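4. Table coverings in the home

4.1 Background to the home visits

The postal survey described in Section 3 told us what people said they owned. It told us little about which coverings were in use, how they were washed, or when they were thrown out. We therefore visited 50 households, split between Prarunbridge and Kotamell, and asked to see the cupboard or drawer where table linen was kept. Visits began in May. All the households had returned the postal form, and most of those who agreed to a visit were people living in the older terraces near the market in Prarunbridge or on the Duggan estate in Kotamell.

The two towns were chosen for their trade history. Kotamell had a printing works, Furero, which sold cotton and wipe-clean cloths through market stalls. Prarunbridge had no works of its own and bought from wherever the stallholders bought. Donati's unpublished notes on the Furero pattern books, which he kindly lent us, list block, check, fruit and border designs, with block designs entering the books late and staying until the works shut in 2000.

4.2 What was kept and what was used

In both towns the plain white cloth was the item most often kept and least often used. It was usually folded at the bottom of the pile and brought out for funerals and Christmas. Several owners could give its history in some detail but could not say when it had last been washed. Patterned cloths were treated very differently. They lived on the table, were wiped or washed every week, and were replaced when the folds cracked or the colours went.

Owners of patterned cloths tended to explain their choice by what it hid. Tea, beetroot and felt pen came up again and again. Small florals and close checks were thought best for this, and large plain areas worst. By that measure the bold block designs ought to have been unpopular, as their white and yellow areas show every mark. They were in fact well liked in Kotamell, above all in households with young children, where the parents mentioned bright colour and ease of laying places. One woman gave each of her children a coloured block to sit at. A retired stallholder remembered block cloths as slow to sell in winter and quick in spring, but we found nothing in the order books to test this against.

Sjöberg has argued that heavy black outlines in printed household cloth were a practical matter for the printer, as they cover small errors where two colours meet. The pieces we examined fit this view. On three of the Furero cloths the red runs under the line by several millimetres, and the fault can be seen only when the cloth is held up to a window. Later cloths bought from chain shops had cleaner edges but kept the thick line, so by then it seems to have been a matter of style.

The term "Mondrian-style" was used by 4 of our respondents without prompting. Others spoke of "the squares one" or "the stained glass one". We use the first term here for any cloth with rectangles in primary colours and white divided by black bands (Figure 3).

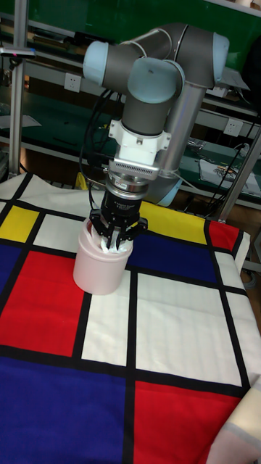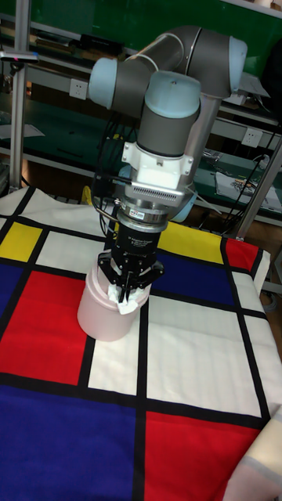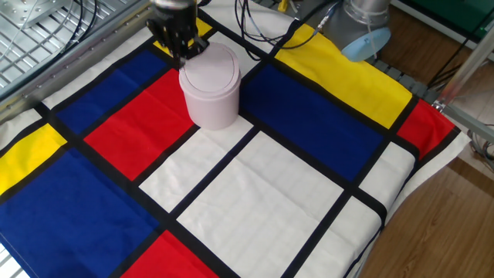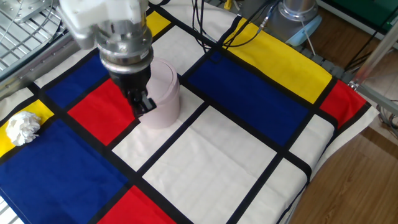

Figure 3. Mondrian-style cloth on a table.

4.3 Washing and disposal

Cotton cloths were washed with bed linen in most homes and ironed in very few. Wipe-clean cloths were cleaned in place, and the usual reason for disposal was a tacky surface that no longer came clean. Worn cotton was cut up for dusters or put under paint tins. Worn wipe-clean cloths went to the shed, where we found them lining shelves and covering mowers. These second uses were left out of the postal form, and the ages given in Table 2 should be read as time on the table only.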